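The gripper that wouldn't let go

I'd been warned that Da-eun Ji talks fast, and she does. I caught her on the phone at Pelleo, where she runs the hand-held gripper sessions, and she got straight into the fault before I'd even asked (bless her).

"It closed fine," she told me. "You'd pick up a bracelet, carry it over, let go of the handle, and the jaws just sat there. Shut! And you're standing there like a goose, holding jewellery over a box."

The trouble was a return spring. Session 13 was the first one she noticed, and by then the team had logged 3630 pickups on the same pair of jaws. Nothing had snapped. The spring had gone soft, so the jaws opened late, or halfway, and once a string of beads got dragged clean off the table. I asked if she was cross about it. She laughed for a good while.

"I was cross at the log! It said every single release was good."

Small jewellery is still the job she likes best, dark beads and bangles and little charms, with the ribbed blue pads coming in from either side.

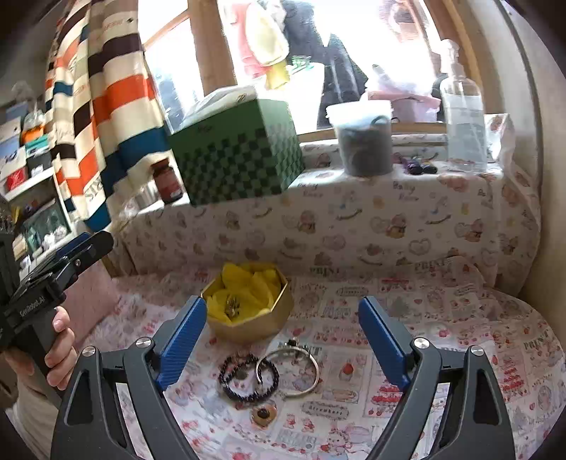 What they changed

Jae-hoon Kang, who looks after the hardware, joined us for the last bit. He now swaps the springs every 1000 pickups and has a release test at the start of each session: six goes, open and shut, with a finger kept well clear of the pivots. He'd had a nasty pinch himself.

"Blood blister, that's all," he said. "But I did write it up."

Da-eun has also added a column to the log for slow releases. Last I heard, she was still arguing with him over what counts as slow.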